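Bureaux de Pedero : la remise en peinture commence par le deuxième étage

2018-01-11

Les travaux de peinture du bâtiment Pedero reprennent cette semaine, après l'interruption décidée en novembre. Le deuxième étage passe en premier, puis viendront le rez-de-chaussée et la salle Stokbridge. Au total, 67 postes de travail sont concernés et 3 070 mètres carrés de murs seront repris.

La teinte retenue est un blanc cassé mat, le même dans tous les services. Les couleurs vives proposées au départ ont été écartées : elles assombrissaient les couloirs côté nord et compliquaient les retouches. Les plafonds ne sont pas repeints, sauf dans la salle Stokbridge, où une fuite a laissé des auréoles.

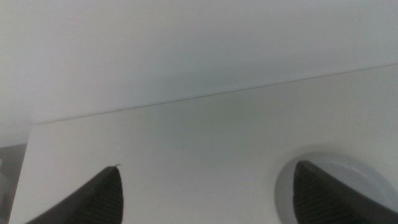 L'entreprise MacBrayne travaille par zones de 20 postes au maximum. Chaque zone est fermée deux jours – un pour la préparation, un pour la peinture – et rouverte le lendemain matin. Les équipes déplacées s'installent dans l'annexe Edik, où 80 places sont disponibles, avec accès au réseau et aux imprimantes.

Avant la fermeture de votre zone, merci de vider les étagères murales, de décrocher les affiches et les calendriers et d'emporter vos affaires personnelles. Les armoires basses peuvent rester pleines, les peintres les écartent du mur. Les cartons se retirent à l'accueil.

Le planning par zone est affiché près des ascenseurs. Les demandes de changement de date doivent parvenir aux services généraux au moins trois jours ouvrés avant la fermeture prévue.

À lire aussi
Annexe Edik : horaires d'ouverture et badges
Parking : le niveau bas rouvre aux deux-roues
Tri du papier, les nouveaux bacs
Restaurant d'entreprise : les menus de janvier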